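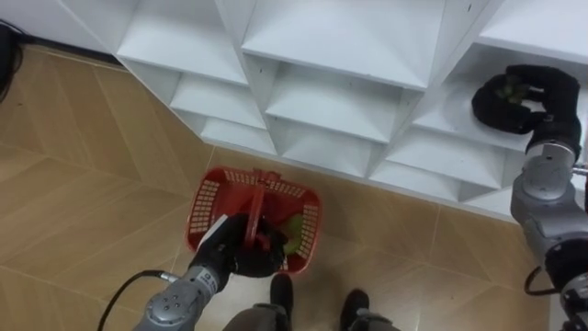 About Brestetti

Brestetti is a family-owned linen and bedding company. We make sheets, pillowcases, duvet covers and table linen, and we sell them from our shop in Drernen and by mail.

The business started in 1929 as a mending and hemming service for hotels and boarding houses. Guests wore out the middle of a sheet long before the edges, so the first workers cut worn sheets down the center, turned the sides in and sewed them back together. The hotels got a few more years out of each one. New sheets came later, when one of the hotels asked for a full set made to the same hem.

We still use that hem. It is deeper than most, with a double row of stitching at the top, and it is the part of our sheets that customers mention most often.

What we make

Our range is small. We offer 2 weights of cotton and one linen, in white, cream, gray and a dark blue we bring back each December. Fabric is woven for us by Ajayi, a mill we have bought from for many years. Cutting, sewing and packing are all done in our own building, on the floor above the shop.

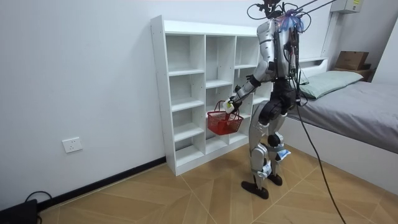 Odd sizes are a regular part of our work. If you have an old bed frame, a crib, a boat bunk or a mattress with a cut corner, send us the measurements and we will make a pattern. We keep every pattern on file under the customer's name. There are 744 of them at present, and reordering takes one phone call.

Repairs

We repair anything we have sold, whatever its age. Small tears and loose hems are free. Larger jobs are priced once we have looked at the piece. Please wash items before sending them in. Repairs usually take 3 weeks, longer before the holidays.

Who we are

Nikola Głowacki runs the workroom and trains new sewers. Brodie Grimshaw looks after the shop, mail orders and the pattern file. If you write to us, one of them will answer.

Our hotel and guesthouse accounts are handled under the name Vitero, which we set up to keep the larger orders separate. The sheets are the same. Trade customers can ask for a price list at the shop counter or by mail.

Page last updated March 2, 2026.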